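Akon tabletop station — notes from the open day

I spent most of a May afternoon at the Rurnwood showroom watching the Akon do kitchen-table chores, and I came home with more notes than I planned on! The station is sold by Clomness as a ready-to-run bench, and they let visitors hang over the rail for as long as they liked (I liked it a lot).
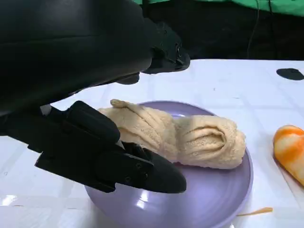
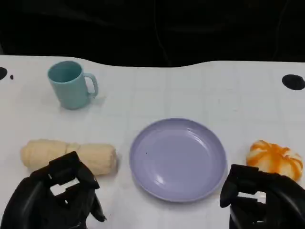

What it was working on

The job was a lavender plate and a soft, bunched-up bundle the color of bread. Soft stuff is what I came for. Anybody can show you a gripper picking up a block, but something with folds and creases gives a little wherever you touch it, and I could have watched those black fingers around it all day. I also liked that the table had other things on it, like the teal mug and the little orange and white piece off to the right of the plate.

Samuele De Luca ran the demo and answered everything I threw at him. He had the task on repeat and told us the showroom bench had logged 2344 runs before we got there. I asked if we could slow it down — yes, there's a dial, and he let me turn it.

What you get

The bench comes with the arms, grippers and a white work surface. Setup took their crew 25 minutes, they said. You'll want a solid floor and more elbow room than you think, and I'd budget for a second set of fingertips too. The Colombo package adds training for your staff, and the waiting list for that one was already over 2000 when I asked, so sign up early if you want it!

My one gripe is the manual. Great drawings, tiny print.

Comments

benchrat: Did they let you try your own objects? I'd bring a wet sock.

Margie T.: Mine were happy to, just ask before the afternoon session gets busy.

plaidshop: How loud is it? We'd have it next to the front desk.

Related items
Akon spare fingertips, pair
Clomness rolling base
Part 2053 work surface, white
Colombo training package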